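Fultbridge Training Kitchen
Worktop and Tray Inspection Checklist, with Comments
Sheet 16, main preparation counter

Inspected by: Ingeborg Teuber
Date: 15 May 2019
Next full inspection: November

Scope
Covers the fixed worktop, its front edge, and the loose trays kept on it. Sinks, taps and electrical outlets are on separate sheets. Results are entered as Pass, Monitor or Fail. An item marked Monitor stays in use and is looked at again at the next full inspection. An item marked Fail is withdrawn the same day.

Section A. Worktop surface

A1. Surface free of cracks and open joints
Result: Pass
Comment: Checked by hand and with a torch held low. The patterned finish hides fine cracks when viewed from directly overhead, so view it from both ends.

A2. Surface free of residue
Result: Pass
Comment: Wiped with a white cloth over a 300 mm square. Cloth clean. Grey and white veining makes dried starch and flour hard to see. The cloth test stays on the sheet for this counter.

A3. Heat marks
Result: Monitor
Comment: One dull patch near the wall, unchanged from the last sheet. No lifting. Pan stands to be used at that end.

A4. Level
Result: Pass
Comment: Spirit level laid lengthways and crossways.

Section B. Front edge

B1. Edge secure along full length
Result: Pass
Comment: No movement under hand pressure. Fixings retightened after the previous inspection have held.

B2. Edge free of burrs and sharp points
Result: Pass
Comment: Cloth drawn along the full length without snagging.

B3. Gap between edge and worktop
Result: Monitor
Comment: Crumbs collect in the join. Clean with a soft brush at close of day. Do not use a knife or scraper. Reseal with Flukik clear if the gap opens to 2 mm.

Tray position was checked next, with the tray set down where it is normally used.

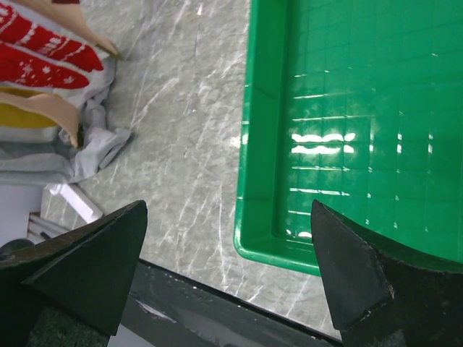

Green tray on the grey marble-patterned worktop, dark strip along the front.

Section C. Trays

C1. Tray sits flat and does not rock
Result: Pass
Comment: Pressed at each corner in turn. If a tray rocks, check underneath for debris before failing it.

C2. Rim and corners
Result: Pass
Comment: Rim smooth and corners rounded, no splits found. Whitening of the plastic at a corner is an early sign of splitting and should be entered as Monitor.

C3. Tray floor
Result: Monitor
Comment: The moulded grid of small squares holds residue along its lines. Scrub in both directions, rinse, and stand on edge to drain. A flat sponge does not reach the bottom of the cells.

C4. Stock label
Result: Fail
Comment: Label 351 missing from the underside. Tray withdrawn until relabelled. Replacement labels ordered from Kramer.

Section D. Working space

D1. Clear space kept beside tray
Result: Pass
Comment: Keep knives and hot pans out of this space while the tray is being filled.

D2. Glare
Result: Monitor
Comment: The worktop finish is glossy and reflects light. Spills of clear liquid are easily missed in a bright patch. Check by touch with a dry cloth.

Actions
C4: relabel tray and return to use. Responsible: Pedisden stores.
B3: add brush cleaning to the closing-down list.
A3, C3, D2: carry forward to the November sheet.

Signed: I. Teuber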